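Section 4. Checking the wrist view in the simulator

Prepared by Ha-rang Ryu for buyers of the Rumari gripper package. Revised 07/02/2018.

The Urham brochure says the simulated wrist view is ready to use out of the box. We would not take that on trust. Run the checks below before you record anything, and run them again after every update to the Rumari software.

Before you start

1. Close any other program that uses the graphics card. The brochure does not mention this, but our test machine froze twice with a browser open.

2. Load the room named Altetti. It has plain walls and few objects, so a bad view is easier to spot.

3. Open the Views menu and choose Wrist. Allow up to 26 seconds for the first load.

4. Set the fingers to fully open and leave them empty.

5. Turn the wrist until a door comes into the upper right corner. It will sit at a steep tilt, and you do not need to straighten it. Both fingers should stand clear of the gripper body with a wide gap between them, and you should be able to see the room through the gap.

Note: The two inner finger faces may look very different. In our view the right one is bright white and the left one dark gray. Support told Kenza El Sherbiny that this is "realistic lighting." Maybe so — but if you plan to train anything on these pictures, try several wrist angles before you believe it.

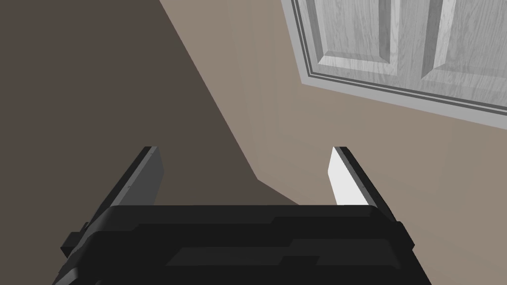 Checking the finger travel

6. Type 16 in the Step box and press Close once. Both fingers should move in by the same amount. If only one moves, reload the room and repeat from step 3.

7. Press Open. Compare the view with the one you had in step 5.

8. Save the settings under a new name. The default file is overwritten without warning.

Caution: A clean result here tells you nothing about the real gripper. The simulator does not model worn pads or a loose mount. Do the hardware checks in Section 6 before you connect power.

Caution: The "3000 cycles" setting on the Endurance tab repeats one motion. Do not read it as a life test, whatever the sales sheet suggests.

If the view stays black after step 3, look for error 1732 in the log. Reinstalling the Brouwer plug-in cleared it for us, though we never found the cause.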